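What Is a Job Interview, Anyway?

Have you ever heard a grown-up say, "I've got an interview on my mind, I can't eat a thing"? I used to think an interview was something that only happened to movie stars on TV. Then I grew up and went to one myself, and boy, were my hands sweaty!

A job interview is a talk between a person who wants a job and the people who might give it to them. Say a company called Brevus makes lunch boxes and needs someone to answer the phones. They put up an ad, and people write in to say, "Pick me!" Big companies can get 1000 letters for one job. Brevus got 20, read every one and asked 6 people to come in and talk.

So what do they talk about? Mostly the company asks questions. What are you good at? What was your last job like? What do you do when somebody is mad at you? (That last one matters a lot if you answer phones all day.) There aren't perfect answers, the way there are in math. The company wants to hear how you think, and whether you'd be nice to sit next to.

My first interview was at a bakery supply shop in a town called Plillden. I got there so early that the door was still locked, and I walked around the block 2 times – in new shoes, ouch! The boss asked me what I liked doing best, and I said "sorting things," and she laughed and wrote it down.

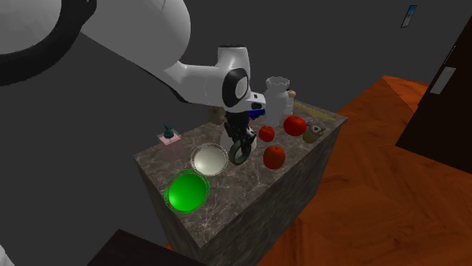
You get to ask questions too, and lots of people forget that part. I asked what time lunch was. You could ask who you'd be working with, or how you'd learn the job. It's like trying on a coat – you're checking whether it fits you, and they're checking as well.

After that comes the waiting. Sometimes the phone rings the same day, and sometimes it takes weeks. If the answer is no, it stings a bit, and then you try somewhere else. I got a no from the bakery shop and a yes from the next place, and I stayed there for years.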